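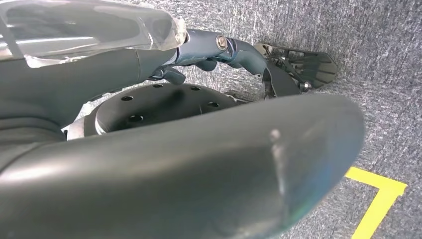 A remark written in pencil under my last entry: the top shelf should sit one slot lower, and the crates should be moved to the bottom before anybody tries to judge the layout, or we will end up designing around the crates again. Fair. I had the same thought on the way home and didn't write it down.

June, 9:40 a.m.

Shelf layout, mock stockroom, second attempt.

Brackets moved down one slot on both ends. It took longer than it should have. The hooks go into the keyhole holes easily enough, but they need a knock from above to seat and the rubber mallet had gone to the Jovton job. Used the heel of my hand and a block of scrap. The back bracket looked seated and then dropped a little when I leaned on the shelf, so I took the whole shelf off and did it again. Check the back ones by feel next time, you can't see them once the shelf is on.

Level across the length is fine. Front to back it leans slightly toward us. I put that down to the carpet, which gives more under the front feet. Packing under the front feet would fix it, but the Cumenham stockroom is carpeted too and they aren't going to pack theirs. Left alone. If things slide, we want to know.

Crates. Green ones now go on the lower shelf with the label strips facing out. Last time we had them up top and everyone ended up reaching over a crate wall to get at flat goods. A full crate weighs enough that I would sooner have it near the floor anyway. The lattice sides are good for seeing whether there is anything left in a crate without pulling it out, less good for small packets, which poke through and catch on the next crate. Small packets to go in a closed box. Add to the list for Flollthorpe.

Labels: the strip is small. From standing height you have to bend to read it with the crate down low. Tried tilting one crate back on a strip of wood and that helped, but it walks off the wood as soon as you pull it forward. Bigger lettering is the simpler answer.

11:15 a.m.

Loading rules for the top shelf, as agreed so far:

Flat and light goods only.
Work from the left post toward the right, one layer.
Nothing standing up that can be knocked over by the thing behind it.
Clear the shelf fully between rounds. No leaving the last few for the next person.

The Çınar bags came 100 to a pack. Opened one pack. They come folded and cling to each other, and the corner you want is always the one tucked under. Fanning the stack first helps. I also tried giving each one a sharp shake before putting it down and that made things worse - it opens up, fills with air and won't lie flat. Fold kept, corner up, set down and let go. That works for me by hand.

Ran 27 placements before lunch on the left half. The lean toward the front shows up a bit with the bags laid in long ways, hardly at all with them laid across. So across it is. Smooth paint doesn't help. A thin liner would, although a liner has to be cleaned and the paint only has to be wiped.
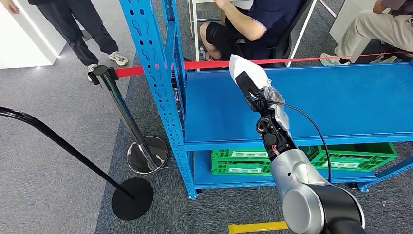 Blue unit with the crates on the lower shelf. Chrome post to the left.

2:30 p.m.

The chrome post needs its own line. Its base is wider than you think when you are looking at the shelf, and I have now kicked it twice coming around the left end. It marks the edge of the area so it has to stay, but it could stand farther out. Put a bit of tape on the carpet where the base should go once we agree on the spot. I would like enough room to squat at the left crate without backing into anything.

Also the clear wrap. Offcuts collect on the carpet and you don't see them until they are stuck to a shoe. Bin to live at the right end from now on, and please empty it.

Left for tomorrow:

Repeat the morning run on the right half, near the brace.
Try a 600 g bundle at the front edge and see whether the lean matters with some weight.
Larger labels, two sizes, compare from standing.
Ask Flollthorpe about closed boxes that fit the lower shelf.
Get the mallet back from Jovton.

Running total in the placement log stands at 1,826, carried over to the new sheet inside the back cover. The old sheet is full on both sides, don't squeeze any more onto it.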